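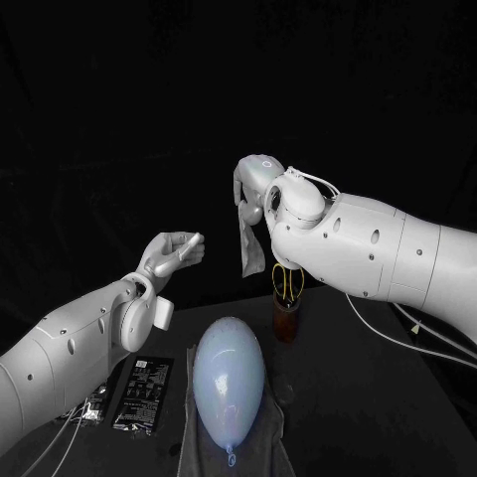 Black behind, dark below: the craft table gets a rethink

So I've been threatening to redo my work corner since November, and I finally got on with it. If you've been reading for a while you know the old setup. Pale table, cream wall, and a lamp that made every single thing I own look like cold oatmeal. I make small stuff, a lot of it white or nearly white (clips, paper stems, little sticks for plant labels), and on a pale table it just vanishes. I once spent a good part of an evening looking for a label stick that was lying right next to my elbow.

Now it's a dark tabletop with plain black fabric hung behind it, and oh my goodness, the difference. Anything white jumps right out at you! Even something skinny that you'd pinch between your thumb and fingertips shows up from across the room.

The fabric first, as I got more questions about that than anything when I mentioned it last time. It came from Cormier, the remnant place two doors down from the bakery, and I paid 14 dollars for the whole piece. I went in wanting charcoal. The black was already cut and the charcoal wasn't, and I'm lazy, so black it was. You want something matte. I tried a shiny lining fabric at first (left over from a Halloween thing) and it caught the lamp in big gray streaks and drove me up the wall.

Hanging it took two tries. Round one was a tension rod, which held until I leaned across to straighten the bottom and pulled the whole business down on my head. Round two was a wooden batten with the fabric stapled along the top, screwed to the wall. Much better. It still has a few faint folds and creases and I've decided I can live with them. I did steam it, on the floor, on a towel, with the cat helping. You have to go looking for the creases now, and some people would keep going until they were all gone, but I had soup on the stove.

One thing I'd pass along is to let the fabric drop down past the back of the table. My first hang stopped a little short and left a stripe of cream wall showing, and my eye went straight to it every time I sat down. Now the fabric meets the far edge of the table and it's just black, then dark table, and whatever I'm working on.

The table is the old Vinell one that used to live in the hallway under the mail. I found it at a yard sale over in Skornthorpe, 20 dollars and a very sore back, and it had been painted at least twice by people who did not own sandpaper. I stripped the top and took it dark. Three coats, with a night in between each, and I did get impatient before the last one, so there's a thumbprint near my usual seat that will be there forever. I've grown kind of fond of it.

The downside of dark: dust. So much dust. Lint, crumbs, cat. I used to wipe the old table when company was coming and now I'm at it every morning with a cloth before I even sit down. A slightly damp one works better than a dry one, which just pushes everything to the other end. And if you cut paper on it, get a mat, or you'll be picking out tiny white slivers until spring.

I've also gotten strict about what lives there. The old table had the pencil mug, the tape, three pairs of scissors, a candle, and mail that had wandered in from the hall. All of that is in a Jido drawer unit off to the side now, and the rule is that things come out when I need them and go back when I'm done. I'm maybe at a B minus on the going back part. The scissors are the worst offenders.

Still to do: the lamp. It's fine for reading but it throws a hard shadow when I work with my left hand up in the air, and I'd like something softer that clamps on. If you've got one you love, leave it in the comments, please! Under 32 dollars would be nice, I've spent my fun money on stain.

Next up is the label sticks themselves. I've changed the shape a bit, and I'll post the pattern when I've made a few more.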